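Open Day at Emow

1. The Bus

I took the early bus from Sitport because my sister had signed us both up and then her kid got sick. It was a 46-minute ride. The driver let me off across the road from the Emow building in Hukesdale, and I stood there for a while eating the second sandwich, the one I had packed for her.

I had been out of work since August, when Hakim closed the packing line. I had spent 17 years on that line. My sister said I should go look at what they were building over there, and I said I already knew what they were building. She signed us up anyway.

Inside they gave me a sticker and a cup of coffee. A woman in a gray sweater led us down a hallway to room 6 and told us we could stand as close as we liked. A young man was working there with a gripper in his hand, the kind with two green fingers and a trigger. He didn't look up. He brought it toward a whiteboard propped on little white clips, held it there, and backed off. Then he did it again.

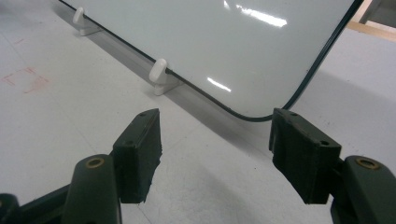
2. Room 6

I had expected a big arm behind a fence. At Hakim there was one at the end of the line that stacked cases, and you stayed outside the yellow paint or the whole thing shut down and the foreman came over. There was no yellow paint in room 6. A boy had his elbow on the man's chair.

The woman explained that a person does the job first, many times, and the machine gets the record of it. She said the small differences were useful. If he came in a little more from the left, good. If he stopped a little short, that was useful too.

"What is he supposed to do with the board?" a man asked.

"Today, mostly approach it," she said.

The man nodded as if he had been told something.

I thought about my first week at Hakim. They put me next to an older woman who had been there forever, and she didn't explain anything. She folded a carton, and I folded a carton. Mine came out crooked. She took it from me, flattened it, and handed it back. By the end of the week my thumbs were split and I could do it while talking.
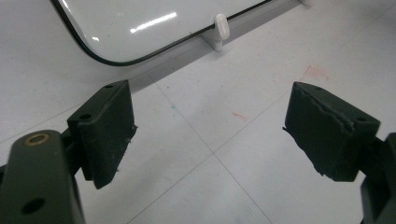 She retired before they brought in the stacker. I used to wonder what she would have made of it. She would have asked what it cost, I think, and then gone to lunch.

The young man put the gripper down and shook out his wrist. He opened and closed his hand a few times. I knew that one. I told him to run it under warm water at night, and to switch hands for the easy ones if they let him.

"They don't let us switch," he said. "It has to be the same hand all day."

"Then take your breaks."

"I get 5 minutes an hour."

"Take all 5," I said.

He smiled a little and picked the thing up again. The group was moving on to see the workshop, and the woman in the sweater was holding the door. I stayed where I was. There was a mark on the knob of my own wrist from the old brace, and I rubbed it and watched him bring the fingers in, open, slow, up to the edge of the board.

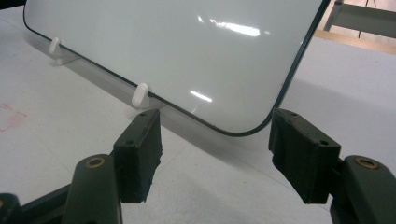 Somebody by the door asked if they were hiring for that, and whether you needed to have gone to school for it. The woman said no, you needed steady hands and patience, and there was a form at the front desk.

I didn't ask what it paid. I went along to the workshop with the others and looked at the machines there, and on the way out I took two forms and put them in the bag where the sandwiches had been.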